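手柄另一头的那只塑料袋

我先交代一下我的水平：玩抓娃娃机，我这辈子没抓上来过一只。所以当Vondeck的人问我"要不要自己上手教一段"的时候，我嘴上说好呀好呀，手心已经开始出汗了。

去之前我对"教机器人"这件事的想象，大概还停在科幻片里：一个人坐在屏幕前面噼里啪啦敲代码，或者干脆对着它说话，它点点头就会了。结果到了Gatport那边的工作间，领我进门的Houshang Taheri往我怀里塞了一副操作臂，说，来，你抓着这个，你怎么动它就怎么动。

就这么简单？就这么简单。然后我花了整整一个上午，没能好好地把一只塑料袋从台面上拎起来。

他们管这副操作臂叫Visham，据说是早先一个项目的代号，项目没了，名字留下来了。它看着像台灯的支架，有好几个关节，末端是个像剪刀一样的扳手，食指和大拇指一捏，那一头的夹爪就合上，一松就张开。你坐在一把高脚凳上，胳膊肘悬着，眼睛看着前面。操作臂是轻的，真的很轻，可是悬上半小时以后它就不轻了。Houshang说新来的人头一个星期都会抱怨肩膀，他自己当年贴过膏药，后来学会了把凳子调高一格，肘部稍微往身体里收，就好多了。我照做了，好像是好一点，也可能只是心理作用。

另一种教法是直接上手掰。就是你走过去，按住机械臂上的一个按钮，让它"软"下来，然后像牵着小孩的手写毛笔字一样，带着它走一遍。我特别喜欢这种，因为有触感！你能感觉到它的分量，感觉到关节在手底下转过去。早些年他们教的活儿大多是这么教的，拧盖子啊，推抽屉啊，路线固定，走一遍记一遍。可是这种办法有个麻烦，你的手老在镜头前面晃。机器人一边学动作一边要学着看，而它看到的画面里总有一只人手，等到它自己干活的时候那只手不见了，它就懵了。Houshang讲这个的时候比划得很起劲，他说他们有一阵子录出来的画面里全是他的袖子，格子衬衫的袖子，后来有人开玩笑，说这机器人得穿格子衬衫才肯干活。

所以现在软的东西、要边看边调整的活儿，基本都用Visham来遥控。人坐远一点，手不进画面。

好，说回塑料袋。

我以为他们会教机器人一些听起来更厉害的事情，叠衣服，煮咖啡，至少也是洗个碗吧。可是这一季他们在Alipour厨房（整层楼都这么叫那间样板厨房）里录的，主要是收拾台面。台面上放什么呢，放人家买菜回来随手一扔的那些东西。袋子是里面最难的。

你想啊，一个杯子，你从左边拿从右边拿，它都是那个杯子。塑料袋不是。塑料袋你碰它一下，它就换了个样子。夹爪往前伸，它往后缩；夹爪从上面按下去，它瘪了，里面的空气从另一边鼓出来。它还半透明，光打上去一片白花花的，哪儿是袋子的边，哪儿是袋子后面的墙，人看都要愣一下。何况那间厨房的墙砖是很亮的蓝绿色，上头还印着一堆深蓝和白色的椭圆，台面又是大理石花纹的，绿的纹金的纹混在一起，亮得反光。我问是不是故意挑了个难的，Houshang说一开始真没多想，装修的时候大家投票选的，后来录数据的人叫苦连天，再后来他们觉得这样挺好。谁家的厨房也不是摄影棚嘛。

我第一次试，夹爪伸过去，捏住，我心里一喜，抬手，夹爪上来了，袋子还在原地。捏空了。

第二次，捏住了，也抬起来了，但是捏得太深，连着把袋子底下的东西一起顶翻了。

第三次我学乖了，慢慢来。慢到什么程度呢，Houshang在旁边喝完了一杯茶。他很客气地跟我说，这一段他可能得删掉。

我说为什么呀，我这次不是成功了吗！

这就是我那天学到的最要紧的一件事了。他说，你成功了，可是你犹豫了好多回。你停在半空想了一会儿，往左挪了一点，又挪回来，再想一会儿。人看了知道你在想，机器人不知道。它只看见在这个位置上，正确的做法是停住不动。你教它犹豫，它就学会犹豫，而且学得特别像。他们之前有个操作员，每次夹东西之前习惯性地抖一下手腕，跟钓鱼抖竿似的，录了好些天谁也没注意，等训练完了放机器人自己跑，它每次夹东西之前，也抖一下手腕。

我听完笑得不行，笑完又有点发毛。你平时做事有多少这样的小动作，自己是不知道的，要等一台机器老老实实学给你看，你才会发现。我回家以后特意留意了一下自己拿钥匙的样子，我会先在门上敲一下。为什么要敲？我家又没别人。

Houshang教人有一套自己的口诀，我记在本子上，后来字糊了，凭印象写几条。

先看后动。手还没动的时候，先在脑子里把一整段走完，想好从哪儿下去，捏哪儿，往哪儿抬，放到哪儿。想清楚了再按开始。

别停。哪怕慢，也要一直在走。走错了就大大方方地改，别僵在那里。

失误可以留着，但是要救回来。这一条我没想到。我以为示范嘛，当然是越完美越好。他说全是完美的反而不行，机器人自己干活的时候一定会出岔子，它要是从来没见过岔子，一出岔子就不知道怎么办了。所以他们会专门录一些"捏空了，退一点，再来"的段落。关键是捏空以后那一下要果断，退，重新对准，下去。我那种捏空以后在原地发呆的不算。

还有一条是别跟自己较劲，眼睛酸了就下来。他说最差的数据都是午饭前录的。

说到眼睛，这里头有件挺别扭的事，我想多讲两句。遥控的时候你可以抬头直接看那边的台面，也可以看屏幕上夹爪那儿的小镜头传回来的画面。我一开始当然是直接看，多自然啊。可是Houshang把我面前的帘子拉上了，只给我留屏幕。他说机器人到时候就只有这个，你要是靠着自己的眼睛看见了它看不见的东西，那你教它的就是它没法学的。

帘子一拉，世界突然就变小了。屏幕里常常是一大片袋子糊在跟前，夹爪自己的手指只露出来一点，深灰近黑的一小截，还被塑料挡着。你得靠这一小截来猜自己的手在哪儿。没有远近感，也没有触感，捏没捏住全看那层薄膜有没有绷起来、褶子有没有变方向。我那时候才理解，为什么他们录数据的人都那么爱聊褶子。真的，我中午跟他们一块儿吃饭，旁边两个人端着碗，聊了十来分钟"那种软的厚一点的袋子褶子好看"，我还以为在聊裙子。

他们那一屋子袋子也很值得一看！靠墙有个大柜子，拉开来满满都是，超市的，水果店的，面包房的，印花的没印花的，新的旧的。每个同事出去买东西都自动带回来上交。新袋子和旧袋子居然是两回事，新的滑，响，硬挺，夹爪一碰就跑；揉过几次的就服帖多了。所以他们会把新袋子先录几遍，再拿去揉，揉完接着录。揉袋子也有讲究，不能都由一个人揉，每个人揉出来的样子不一样。我主动申请揉了一下午，这是我当天表现最好的一项工作。

数字我也问了几个，不然编辑要骂我。收拾台面这一类活儿，从2月录到我去的那天，攒下来能用的示范是471段。我说听起来也没多少嘛，Houshang看了我一眼，把我自己录的成果调出来给我看：一上午，能用的，2段。好吧，我收回。每个新操作员上岗之前要先练200段，这200段全部不算数，录完就扔。我问扔掉不可惜吗，他说你学写字的本子还留着吗？（我妈倒是留着，这个我没说。）

熟手录一段，从夹爪起步到袋子放进收纳筐，标准是55秒以内。我看Houshang亲自示范了一次，那叫一个舒服。他的手几乎没怎么动，就是送过去，在袋口卷起来的那道边上轻轻一搭，合，抬，转，放，一气呵成，像是在给人倒茶。我看了一遍说我懂了，坐上去，照样捏空。

不过我后来还是找到了一点感觉。大概是下午过半的时候，我不再老想着"我要抓住那个袋子"，开始盯着袋口那道白白亮亮的边，想着把手指送到它后面去。就这一个念头换了，事情忽然顺了一些。送过去，停都没停，合上，抬，袋子跟着上来了，晃晃悠悠的，我在帘子后头喊了一嗓子。旁边的人鼓掌了，鼓得稀稀拉拉的，我很满足。

我把这个想法讲给Houshang听，以为自己发现了什么窍门，他说对，大家差不多都是练到某个时候自己明白过来的，他讲也讲不清楚，讲了别人也听不进去。然后他说了一句我觉得挺有意思的话，他说机器人其实也讲不清楚，它看了几百段，也是自己琢磨出来的，你去问它到底在看哪儿，它没法告诉你。你只能把它放到一个没见过的袋子前面，看它怎么伸手。

临走之前他们就真的放了一回给我看。换了一只不在训练里的袋子，帘子拉开，操作臂挂回架子上，没有人碰任何东西。机械臂自己动起来了。它先在上头顿了一下，往下探，碰到袋子，袋子歪了。它退回来，换了个角度，又下去。

我盯着它那一退，心里想，这个退法怎么这么眼熟，有点急，还带一点往左拐的弧度。屋里有个姑娘捂着脸说，那是我，那是我！原来"捏空了重来"的段落有一大半是她录的，往左拐是因为她是左撇子。那天那只袋子，机器人一共试了几次才拿起来，我没数，反正最后是拿起来了，放进筐里的时候还剩一个角耷拉在外面。Houshang走过去，顺手把那个角塞了进去，塞完才反应过来，说哎呀，这一下也应该录的。

我问他，天天干这个，不腻吗？同一个台面，同一面墙，换着花样地拎袋子。他想了想说，腻是会腻的，尤其是星期里头那几天。可他又说，他以前在厂里调机械臂，把点位一个一个输进去，机器走得分毫不差，走一年也不差，看着很漂亮，但那是一条线，换个零件就得从头来。现在这个呢，毛毛糙糙的，有时候还犯傻，可是偶尔它会做出一个你没教过的动作，你一看，又知道它是从哪儿拼出来的。他说就冲这个偶尔，肩膀酸也认了。

还有个小插曲。有一阵子他们发现机器人特别喜欢往台面反光最亮的地方伸手，不管袋子在不在那儿。查来查去，是因为录的时候大家图方便，总把袋子摆在差不多的位置，那个位置旁边正好有一块灯影。它学到的可能根本不是找袋子，是找灯影。后来他们就立了规矩，每录几段要挪一次袋子，灯也要换着开，窗帘有时拉有时不拉。有人嫌烦，在墙上贴了张条子写"今天你挪袋子了吗"，我去的时候那张条子还在，边都卷了。

还有台面擦不擦的问题，他们内部吵过。一派说要擦干净，免得机器人把碎屑当目标；另一派说谁家台面没点渣呀，擦得锃亮才假。吵的结果是随缘，值班的人想擦就擦。我听着觉得这很像我家。

回程的车上，我胳膊酸得举不起手机，闭着眼睛还能看见那片绿莹莹的花纹在眼前晃。路过超市我下车买了点橘子，店员问要不要袋子，我说要。拎着走了几步，我低头看了看自己的手，手指头是怎么勾住那个提手的，我完全想不起来。我又放下，重新拎了一次，这次认真看着，结果勾歪了，橘子滚出来一只。

有读者之前来信问，普通人能不能去试。我替大家问了，Vondeck那边说目前不接待参观，不过招操作员的时候会收没有技术背景的人，他们反倒喜欢手上有活儿的，做过裱花的、修过表的、在理发店干过的都来过。试岗那天穿短袖，别戴手链，会打到操作臂。抓娃娃机的成绩不作为参考，这一点我特地确认过了。

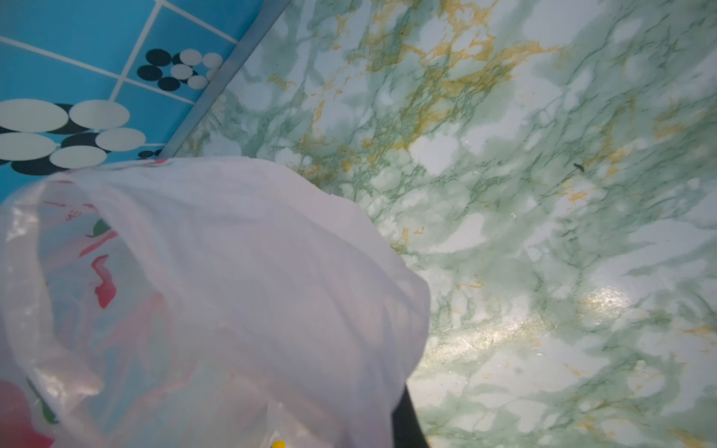 本页最后更新：4月4日 星期四

夹爪旁边的视角差不多就是这样，袋子占去左下一大块，手指在它后面只露一截。袋口那道发白的边，就是我下午终于学会盯着看的地方。袋子上红红粉粉的印花隔着薄膜有点糊，还有一小片绿叶子的图案，底下露着一丁点黄色，是什么我就看不出来了。台面上那块反光也请留意一下，我现在一看见它就想喊人挪袋子。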